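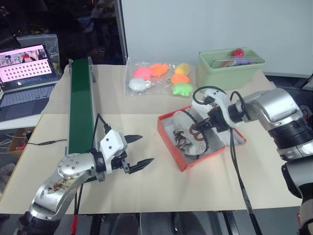
Search this site Go

Filed under: Teaching > Handling and Packing > Faults

Posted in July by Ezequiel Urquijo

Week 3 notes: the snagged cable on the Zabala cell

Right, you asked for this one written up, so these are my notes from the session with a few bits I forgot to say out loud (sorry, I ran out of time again).

The job was the shoe packing task. Two arms, one pair of shoes, one box, and the Burneo planner deciding which arm goes where. We'd got through 31 runs without a hitch and I was feeling rather pleased with myself. On the next one the right arm went down for a shoe, turned its wrist further than it had on any earlier run, and stopped dead with a force fault. Code 122, if you're looking it up in the Eltison manual - "external load on wrist".

Most of you said the shoe was jammed against the side of the box. Good guess! It was mine as well, and it was wrong. I spent ages shifting the packing paper about before I looked up instead of down. The loop of cable at the wrist had caught on the housing and pulled tight, so the arm was fighting its own wiring.

Why didn't the planner see it coming? Its model of the arm has the links, the joints and the gripper in it, and no cables whatsoever. As far as the software knew, that wrist was free to turn all day long.

What I want you to take into the practical:

Check the slack with the wrist at both ends of its travel, by hand, at low speed. Checking it at the home position tells you next to nothing.

Don't clear the fault and press go. I did that once at Valtolness and tore a connector clean off. The arm stopped because it felt a load, and the load is still there.

Press the emergency stop before you reach in, even if the arm looks asleep. A paused arm can start again - a stopped one has to be reset first.

Write the joint angles down before you move anything. I didn't, and we had to rerun the lot to find the spot.

The fix was dull. We limited the wrist's travel in the settings and re-clipped the cable further back. Some of you wanted to raise the force limit, and I still say no: the limit did its job.

For next time, read section 3 of the Eltison manual and bring me one other thing on a two-arm cell that the planner's model would leave out. Hanging cables are taken, so pick something else please.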